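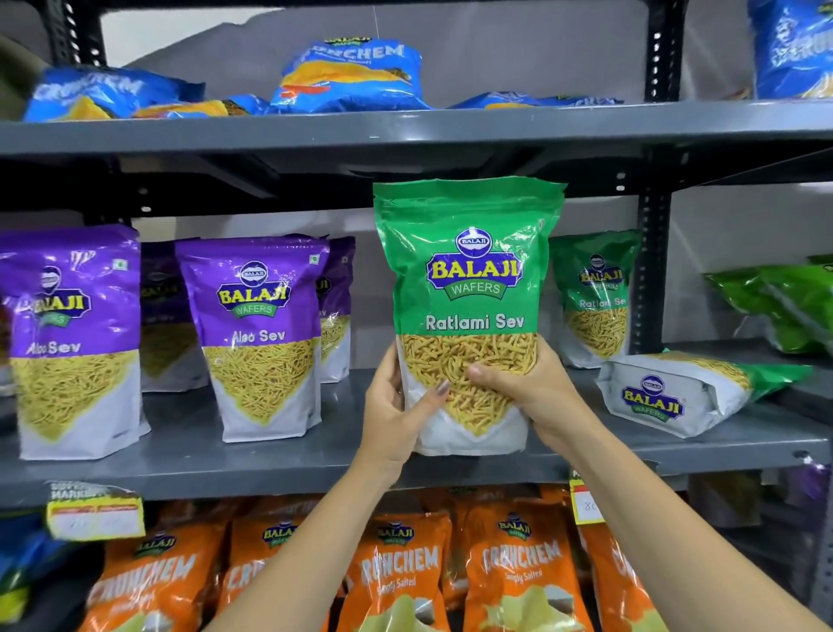
Search products Go

Junell Shelf Kit – planning and buying page

I put this page together after too many calls that started with "how much for a robot that stocks shelves?" My first answer is always another question: what's on your shelves? Boxes and cans are easy money. Soft bags of snacks are where budgets go sideways, so if you sell a lot of sev and chips, read on before you order anything!

The Junell kit comes with the arm, the mobile base and one gripper. For pouches I'd swap the standard gripper for the Rumov soft fingers, $584 a pair. Yes, it's extra. A stand-up pouch bends and slides, and people settle it with both hands without thinking (watch yourself do it sometime). One arm has to manage with better fingers and more patience.

Things I'd measure first:

Gap between shelf boards, front and back. The wrist needs room above the tallest bag.
Price tags that hang off the shelf edge. They snag – move them or budget for flat holders.
Bags lying on their sides. Decide now who straightens them, you or the machine.
Look-alike packs. If two flavors share a color and a logo, plan on more setup time for the camera.

The Friesen charging dock is $983 and you'll want it in the back room, close to a wall outlet. I tell small stores to plan on 8 weeks from order to first working shift, and to keep 2 spare sets of fingertips in a drawer. They wear out faster than the brochure says.

Got fewer than two aisles of bagged stuff? I'd rent for a season before buying. Send me your shelf measurements and a list of what you carry and I'll work up a quote.

We use cookies to remember your cart. OK

© Dradmont Equipment | Contact | Back to top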